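**Wanted: people with opinions about how a robot should behave in a grocery store**

Hi! I'm Mylene Dimaculangan, and I look after the handling rules at Saarela. If you've ever watched someone squeeze every avocado in the bin and thought "there should be a law" – please keep reading, I may have a seat for you.

We're writing a code of good practice for robots that pick fresh produce. It's called Skidley, it has been kicking around in draft since February, and it's now at the stage where the five of us who wrote it can't see its faults anymore. I need 40 people to come in, watch the picking, do some of it themselves, and then tell us which rules make sense and which ones were clearly written by somebody who doesn't do their own shopping (guilty, on at least one page).

**Who I'm looking for**

Mostly regular shoppers. You don't need to know anything about machines. I'd also love to hear from people who have stocked shelves, run a market stall, or packed online orders for a living, and I'm holding places for people who shop with low vision or limited grip, whose comments in the first round were by far the most useful. You need to be 18 or older and OK with standing for a while, though there are stools and nobody minds if you use one.

If you work for a company that makes picking equipment, I can't take you for this one. Write to Iason Economou instead – he runs the supplier review and he'll be glad of the company.

**What you'd be doing**

You come in for 4 sessions, each 3 hours long, with a break in the middle. Sessions start at 9 in the morning or 1 in the afternoon, your pick. A typical one goes like this:

- You get a shopping list and fill it by hand, the way you would at home.
- You watch the robot work from the same kind of list.
- You sit down with Lensa Wako and go through the draft rules that applied, one at a time, with a pencil.

The pencil part is where the real work happens. Right now we're arguing over how hard a grip is allowed to be on soft fruit, whether an item that has been picked up and rejected can go back on display, and how close the arm may come while a person is reaching into the same bin. Roswitha Grabner, who wrote the section on shared bins, wants the arm to stop dead whenever a hand goes in. I think slowing way down is enough. You're very welcome to side with her, plenty of people have!
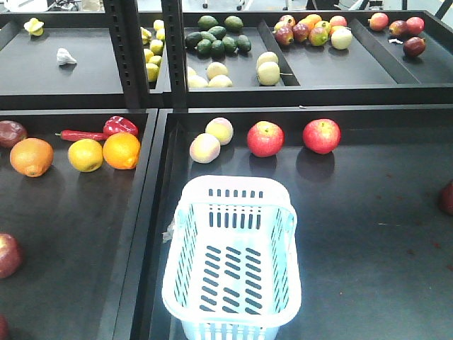

Mixed bins are the rule I lose sleep over. The draft says every kind of item should have a space of its own, and that sounds great until you look at how produce really gets set out. A big orange, a greenish lemon and a brighter orange end up side by side with a red bell pepper right behind them, and then what does "keep like with like" even mean? The basket has a rule too (rule 12, if you want to look smart on your first day): it sits in front of the fruit, so nothing gets carried over the rest of the display on its way in. I like that one, but I wrote it, so please be mean to it.

**What you get**

A gift card for $40 per session, handed over at the end of that session even if you decide not to come back. Coffee and snacks. Your name in the thank-you page of the published code if you want it there, and left out if you don't.

You can stop at any point without giving a reason. We take notes on what you say about the rules, and Casimiro Toledo keeps those separate from your contact details. He'll go over the consent form with you before anything starts, and he's very patient with questions.

**How to sign up**

Leave a note for me at the Saarela front desk or reply to this post with a way to reach you, whether mornings or afternoons suit you better, and a sentence or two on the last time something you bought was bruised when you got it home. Short is fine. If you need a ride, a sign language interpreter or anything else to take part, put that in as well and I'll set it up before your first session.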